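Startseite > Unternehmen > Über uns

Leistungen | Werkstatt | Über uns | Preise | Kontakt

Über das Atelier Brostorico

Das Atelier Brostorico ist ein Fachbetrieb für die Restaurierung, Digitalisierung und Archivierung fotografischer Bestände. Zu unseren Auftraggebern zählen Privatpersonen, Vereine und Gemeinden, die ihre Bildarchive dauerhaft sichern und für die weitere Nutzung erschließen möchten. Der Betrieb wird von Jonas Fankhauser und Zdeňka Doležal gemeinsam geführt.

Gegründet wurde das Atelier als Fachlabor für Schwarzweißvergrößerungen. Mit der Übernahme der Werkstatt Clurnano kamen die Retusche von Hand und die Behandlung von Glasplatten hinzu. Seit dem 2. Januar 2019 sind beide Bereiche unter einem Dach vereint. Die Dunkelkammer wird weiterhin betrieben und steht für Neuabzüge auf Barytpapier zur Verfügung.

Die Aufnahme der Bestände erfolgt nach einem festgelegten Verfahren. Jedes Objekt wird bei der Annahme erfasst, trocken gereinigt und mit einer Signatur versehen. Beschriftungen auf der Rückseite werden im Wortlaut übernommen, auch dort, wo Schreibweisen von Orts- oder Familiennamen voneinander abweichen. Originale verlassen unser Haus erst nach Abschluss der Qualitätsprüfung und werden ausschließlich persönlich oder per Wertkurier übergeben.
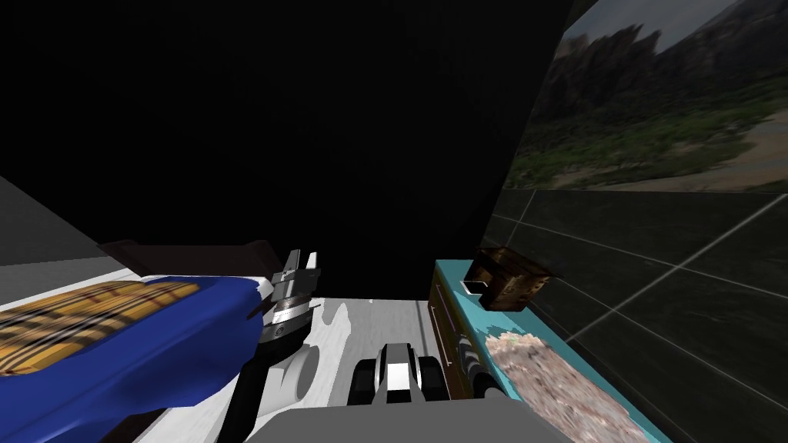
Die Farbrekonstruktion verblasster Abzüge bildet einen Schwerpunkt unserer Arbeit und wird von Ifeoma Afolabi geleitet. Grundlage sind Vergleichsaufnahmen, Negative und, soweit vorhanden, schriftliche Angaben der Familien. Besondere Sorgfalt verlangen gemusterte Textilien. Ein Karostoff mit gelben, hellbraunen und braunen Streifen, durchzogen von feinen dunkelroten und schwarzen Linien, verliert bei einer pauschalen Korrektur rasch seine Zeichnung, während ein kräftiges Königsblau unmittelbar daneben leicht zu stark hervortritt. Solche Partien werden deshalb getrennt bearbeitet und dem Auftraggeber als Probeabzug vorgelegt – die Freigabe erfolgt schriftlich.

Zu den größeren Vorhaben gehört die Erschließung der Sammlung Ogundipe mit 533 Porträtaufnahmen, darunter 315 Glasnegative. Die wissenschaftliche Betreuung liegt bei Christos Tsolakis. Das daraus entstandene Verzeichnis Bondari kann nach Voranmeldung in unserem Leseraum eingesehen werden.

Das Atelier bildet aus. Bewerbungen für das kommende Lehrjahr nehmen wir bis Ende Februar entgegen – bitte mit einer kleinen Mappe eigener Arbeiten. Führungen durch Werkstatt und Dunkelkammer sind für Gruppen nach Vereinbarung möglich.

Kommentare

Kelechi Haruna
Die Hochzeitsbilder meiner Großeltern sind sehr schön geworden. Vielen Dank auch für die Geduld am Telefon.

M. B.
Nehmen Sie auch gerahmte Fotografien an, oder muss der Rahmen vorher entfernt werden?

Atelier Brostorico
Gerahmte Stücke bitte ungeöffnet bringen. Das Ausrahmen übernehmen wir in der Werkstatt.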